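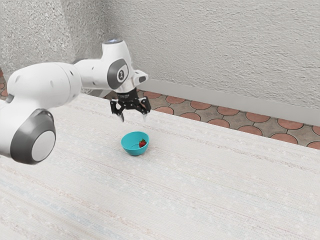
FOKOV, 24/10/2020 - Motura today published the setup and maintenance record for the fruit-handling arm it looks after at Burnon's packing site in Fokov, and it is asking customers to read the dull parts first. The arm was planned in simulation, as most are now. In the model the black gripper hangs open over a small teal bowl with a single strawberry in it, there is clear air between the fingertips and the rim, and the rest of the cloth is bare. Any arm looks good under those conditions. Motura's service team has come to treat a clean run on the screen as permission to start work on the floor, and as very little else.

The record covers the first 585 hours of running at Burnon. Over that time the service team logged 72 stops. Most were short and most had plain causes: a cable rubbing at the wrist, fingertip pads coming loose, a mounting bolt that had been tightened once and never checked again. None of these faults had shown up in the model, where cables don't rub and bolts stay put.

"I have sat through a lot of demonstrations of this kind of machine, and I've stopped clapping," said Hedvig Ekström, head of field service at Motura. "Show me the gripper after a month. Show me who cleans it and what they use."

Under the revised routine, the fingers come off at the end of every shift and are washed separately. The gripper mount is checked for play by hand before power goes on. The home position is tested against a fixed pin on the table, and if the arm misses the pin, it is not nudged back by eye. It is set up again from the start. Grip force is measured at the fingertips with a gauge, after the setting shown on the control screen was found to drift from the real figure between March and the summer service.

Burnon asked for a full strip-down of the wrist every 2000 hours. Motura advised against waiting that long and will open it at half that interval until there is a reason to do otherwise. The extra labor is charged at the normal rate, a point Burnon did not welcome.

"We were told the thing would more or less look after itself," said Vojtěch Lukáč, site engineer at Burnon. "It doesn't. It needs somebody with a wrench and a free hour, and we hadn't put that hour in anyone's day. We have now."

Motura makes no claim that the new routine has solved the problem. Availability over the latest service period was 95 percent, but that period was short and the fruit was mostly firm. Ripe berries remain hard going, and the company has no figure for bruising that it would be willing to defend. A target will be set once a full season has been logged.

The setup record, including the stop log and the home position test sheet, can be requested from Motura's service desk. Simulation files are available too. Customers are asked not to use them for estimating maintenance costs.

About Motura
Motura installs and services small handling arms for food packers. It does not build robots.

Press contact
Sverre Fagerlund, Motura, Fokov office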